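Clonard two-arm kit, worth it for shelf work?

tallyho62
Posted October 5, 2026
We have a quote in for the Clonard bench kit, the version with both arms on one rail and parallel grippers. The job is small boxes onto small shelves, mixed sizes, short runs. Has anyone used it for more than a demo? The sales sheet says setup takes one afternoon.

plateau_mike
One afternoon if the rail is already bolted down. Ours took 3 days, most of it cable routing and getting the two arms to agree on where zero is. Since then it has been fine. The grippers are the best part of the kit.

Bresitz_owner
I'd look at Bresitz first. It costs more, but the cables run inside the links. With the Clonard they hang outside and you have to watch them on every wide move. I sent mine back after 43 days.

plateau_mike
You can clip the cables. I've had one snag in 13 months and that was my own bad path.

Bresitz_owner
One snag stopped my line for a morning. If you're paying for a kit, you shouldn't have to fix the cabling yourself.

tallyho62
How does it do under a low shelf? Our bottom level doesn't leave much room above the box.

gridnine
Depends on the approach angle. I come in flat from the front and keep the wrist low. The Plornach fingers are thinner and fit the same mount, so price those too. Here's my bench with a two-level rack, one arm on each side.

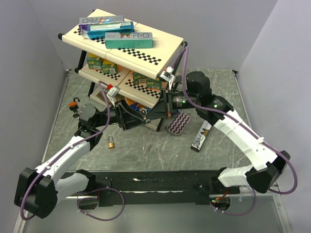 Last edited by gridnine: October 5, 2026, 1 edit

The left gripper is reaching in under the lower shelf and the right one is at the side of it. The small green boxes are easy to grip. The flat toothpaste-size ones on top are harder when they overlap, and I still get drops.

Bresitz_owner
There's a box on the floor in front of your rack. And look at how far those purple cables swing out.

gridnine
I said I get drops. Cables are as shipped.

plateau_mike
Overlapping boxes are hard for any two-finger gripper. I wouldn't hold that against the kit.

tallyho62
Thanks. I'll ask Clonard for a trial and get the Plornach fingers on the same quote. Zalewska also rents a similar setup by the month, so I may start there.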